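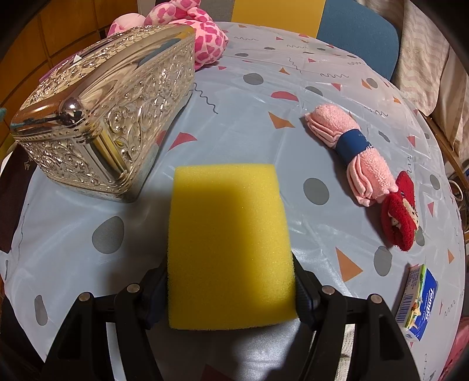
Getting a big foam sponge clean without wrecking my plastic tablecloth

Posted in Cleaning & Laundry
Viewed 1441 times

I have one of those chunky yellow foam sponges, the kind you would wash a car with, except mine lives in the kitchen and gets used on the table three times a day. The table has a clear-ish blue-grey plastic cloth on it, shiny, with a printed pattern of grey blobs and red and orange shapes and squiggly dark lines. I love that cloth. My kids picked it out and I would like it to last until they are in high school.

Two things are bothering me. First, the sponge goes sour after a week no matter how well I think I've rinsed it. Second, the cloth won't lie flat anymore. It has ripples in it and the crumbs collect in the dips, so I end up pushing the sponge along the wrinkles and missing half of what's there. And after I wipe, there's a film that shows up when the light hits it in the late afternoon. I've been using a squirt of dish soap straight on the sponge. Is it the soap? The sponge? Do I need to give up on foam and go back to rags like my grandmother?

Thanks in advance, and sorry this got so long!

Posted by hulton_kitchen

Hi there, and please don't apologize, I could talk about table wiping all day (my family will confirm this).

I think the film is your soap. Foam that thick holds an amazing amount of it, and when you squirt it straight on you're really loading up the middle of the sponge, and then it comes out a little at a time for days. Fill a bowl with warm water instead, put in a few drops, dunk the sponge, squeeze it almost dry, and wipe. Then go over the cloth again with plain water and dry it with a dish towel. That last bit is the part everybody skips, me included when company isn't coming, but on shiny plastic it makes all the difference in how it looks at the end of the day.

For the sour smell, squeeze the sponge out under running water until you stop seeing bubbles, which takes a lot longer than you'd expect with a big one. Press it flat between your palms and don't wring it, or it will start to tear at the corners. Then stand it up on its narrow side so the air can get all the way around. I use a little wire rack, a Stallex one I picked up at a yard sale, and it's been by my sink for 5 years. Every Friday night mine gets a soak in a basin with a splash of white vinegar and then a good rinse. Please don't put it in the microwave. I know people do it and I know there are videos, but I tried it once with one that wasn't wet enough and the kitchen smelled for two days.

When it starts shedding little yellow crumbs, retire it to the garage. Mine usually go four months or so in the kitchen and then have a long second life on the car wheels.

Posted by Urkberg Mom

just use a rag. foam is gross. you can boil a rag

Posted by tk526

I can help with the wrinkles, I've had plastic cloths on our tables my whole married life. Take it off and lay it over a shower rod in a steamy bathroom for a while, then put it back on the table while it's still soft and smooth it from the middle out toward the edges with your forearm. Put some heavy books on the stubborn spots overnight. If it was folded in the package for a long time you may have to do it twice. I wouldn't use an iron, although my sister does hers with a towel in between and so far has gotten away with it.

While you're waiting for it to flatten, wipe along the ripples first and then across them, with a light hand. Pressing hard only pushes the crumbs further down. And keep the rough green scrubbers away from it! I took the print right off a corner of my Aaltonen cloth going after a spot of beet juice, and I still put the fruit bowl there so I don't have to look at it.

I agree with the vinegar soak, by the way. I do mine in the dish tub while I'm putting supper away.

Posted by porchlight4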